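I have bought a lot of bedding over the years, and I don't usually write about it, but the Nestura cotton sheet set has been on our bed since April and I keep telling people about it, so here we go! I paid $76 for the queen at the little Tadura shop in Estport (they also sell lovely candles, don't get me started), and I got the plain white.

First night, I'll admit I wasn't sure. They felt a bit stiff, almost papery. By the third or fourth wash, though, they had gone soft in that old-hotel way, and the fitted one still hugs our mattress, which is 13 inches deep and has beaten every other sheet I've owned.
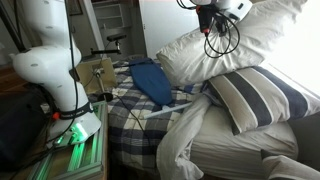 Green light along the metal rails.

My one grumble is wrinkles. If you leave them in the dryer even a little too long you'll be ironing, and I do not iron sheets, life is short. I pull them out early and smooth them down by hand. 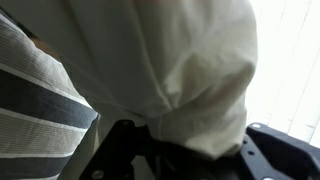
White cloth next to the navy and gray stripes.

Would I buy them again? Yes, and I'm already eyeing a second set for the guest room, if they ever restock the pale blue.

Chinyere Oyewole, October 1, 2019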